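Tickets Queues Reports Wiki Log out

Ticket 311 - Thread segmenter returns stain edge as suture
Project: Kultik / perception
Reported by: Henrike Teuber
Assigned to: Eun-ji Seo
Status: Open, workaround in place

Henrike Teuber, 09:40
Since the August build the thread segmenter has been giving the planner extra thread ends on the suture pad. They sit on the outer margin of the red stain, where it breaks up into thin wisps. The planner then picks one of them as the tail to grasp, and the arm goes to a point where there is no thread. The old build does not do this on the same recordings. Nothing has been damaged. I have stopped autonomous runs on the Preramholm bench until somebody has looked.

Detlef Hinrichs, 10:15
Is the exposure locked? We had something like this when auto gain was left on.

Henrike Teuber, 10:22
Locked, same value as before. I checked the config against the backup and there is no difference.

Eun-ji Seo, 11:50
Reproduced offline. I ran both builds over the replay set, which is 1,281 frames. The old build gives no false ends. The new one gives false ends in 11 frames, all of them with a stain on the pad. Clean pads are fine.

The new build converts to greyscale before the ridge filter. Ottmar put that in to save time on the Tolo box. Without colour, a narrow dark red streak and a thread look much the same to the filter.

Ottmar Tiedemann, 13:05
Yes, that was my change. It saved us 2 ms a frame, so I am happy to lose it. Can you check the tracing step as well before we revert? It joins segments across gaps, and I would like to know if it is joining real thread to stain.

Eun-ji Seo, 14:30
It is, in a few of the 11. The join only looks at distance and direction. I have added a colour check at both ends of the gap and put the filter back on the colour image. Branch is kultik-311. With both changes the false ends are gone on the replay set.

One side effect: short thread segments close to the cut are now sometimes dropped, where the stain is darkest. I would rather miss an end than invent one, but Helmut should say whether the planner copes.

Helmut Thiele, 15:10
It copes if at least one end is left. With none it waits and asks the operator. The message it shows is "target lost", which is misleading, so I will open a separate ticket for the wording. Please do not merge until the Brandes bench has tried it too - their lighting is harsher than ours and the highlights on the pad are worse.

Henrike Teuber, 16:20
Branch is on the Preramholm bench now, arm in hold, jaws open, planner in dry run only. Detections are being logged but no motion commands go out. I will leave it like this overnight and attach the log in the morning. Detlef, please do not restart the Tolo box before then.
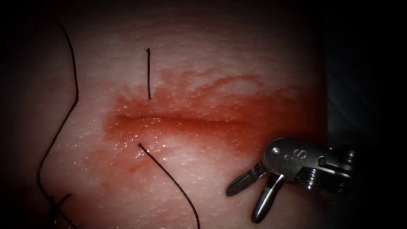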